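Home | About | News | Open Days | Contact

Reading time: 4 minutes

Ninmont opens its robot workshop to visitors as computer dismantling trial reaches 300 machines

Feb 11, 2020

Ninmont welcomed 187 visitors to its Skadard workshop for its first robotics open day, giving local people, schools and repair businesses the chance to see how a robot arm copes with one of the fiddliest jobs in reuse: getting the useful parts out of an old desktop computer and putting new ones in.

The demonstration cell is the work of the Fallahi project, which Ninmont began with the engineering firm Nirard to find out how much of the work on a repair bench can be shared with a machine. Since December the cell has handled 300 desktop computers, nearly all of them retired from offices and colleges in the area. We had talked about those machines a great deal on paper and in meetings, and it was a real pleasure to have people standing at the barrier asking sharp questions about them!

Visitors came through in groups of 13, each with half an hour at the cell and as long as they liked at the benches next door, where our technicians do the same work by hand. Many went back and forth between the two. A school group asked for the processor to be done three times over, and by the end of the third they were calling out the next step before the arm had started on it.

The job chosen for the day was a drive and memory exchange on a desktop tower. It sounds simple enough until you try to explain to a machine what your fingers do when a plastic latch is a bit stiff. A technician takes the side panel off first and lays the case down, and the parts wait in a printed fixture beside it, so the arm always knows where to go looking for them.

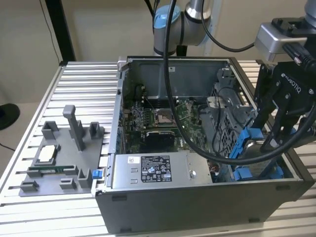
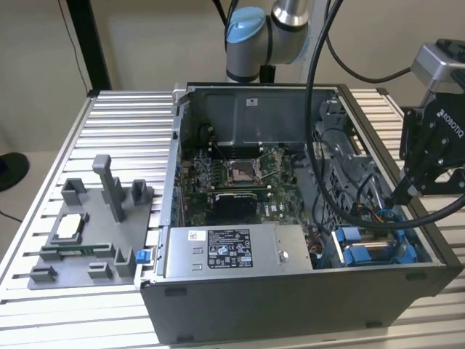

The open tower beside its parts fixture, with the gripper over at the drive side of the case.
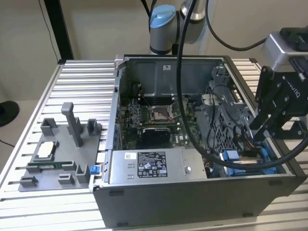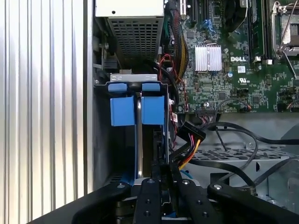 The drive bay and its blue plastic carriers, from the gripper's own point of view.

Cables were the subject that came up most. People who repair computers for a living wanted to know how the arm deals with a power lead lying across the part it needs, and the answer is that it is still learning. Our team has spent more hours on cables than on anything else in the project, and the approach we use now (look from the wrist, move in slowly, stop and look again) came out of a long run of failed attempts in the first few weeks. We showed some of those attempts on a screen in the corridor, and they drew quite a crowd.

There were plenty of questions about jobs too, and we were glad to have them. The Skadard workshop has more computers arriving than it can handle, and the technicians who work alongside the cell have been involved in the project from the start. They decide which tasks it tries next. Memory was their first choice, drives their second, and they have asked for processors to be given a good deal more time before anyone relies on the results.

We also learned a few things about running an open day. The viewing area was too narrow for wheelchairs to pass one another and will be widened before the next one. The sound in the main room was poor, so talks will move to the training room upstairs, and the tea will be somewhere people can find it. Several visitors asked for a session aimed at those who run small repair cafés, and we are planning one now.

The next stage of the Fallahi project brings in a wider mix of cases, including some small office machines where there is far less room for a gripper to move. Nirard is working on a slimmer set of fingers for these. The aim is to reach 400 computers by the end of this stage, and to publish the fixture drawings so that other workshops can print and adapt them. Anyone who would like to use the drawings is welcome to get in touch early and tell us which models they see most often.

Ninmont would like to thank everyone who came, and the many people who brought an old computer with them. All of those machines have been logged and have joined the queue.

Schools, colleges and repair groups interested in a visit can contact the Ninmont press and visits desk through the Skadard workshop. Group places are free but need to be booked.

Recent news

Ninmont extends Skadard drop-off hours
Fallahi project: what we learned from our first month
Wiping a drive before you donate it
Evening repair classes open for booking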